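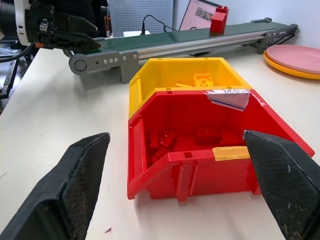

Sorting table, red and yellow brick bins

Pidari Toy Library – Minutes of the Sorting Group
17 March 2023

Present: Godelieve Leemans (chair), Kojo Asamoah, Belmiro Simões, Evelien De Graaf (minutes)
Apologies: Willy Geerts

1. Minutes of the previous meeting
Approved without changes.

2. Bins and labels
Mr. Asamoah reported that red bricks are to go in the red bin and yellow bricks in the yellow bin. Handwritten paper labels will be replaced with printed ones. Ms. De Graaf asked that masking tape not be used on the bin rims in future. Agreed.

3. Purchase of further bins
Two quotes were considered, from Drero and Prins. The group approved the purchase of 6 open-front bins from Drero. Mr. Simões will place the order.

4. Stock
The inventory stands at 1,708 bricks – flat pieces are included in this figure. A further 800 are expected from the Ikau branch.

5. Table layout
The bins will remain on the white table in front of the conveyor. Item to be reviewed in October.

The meeting closed at 17:00.

Related items
Sorting Group – Terms of Reference
Loan Rules for Building Sets
Minutes Archive

Print this page | E-mail this page

Contact | © Pidari Toy Library | Back to top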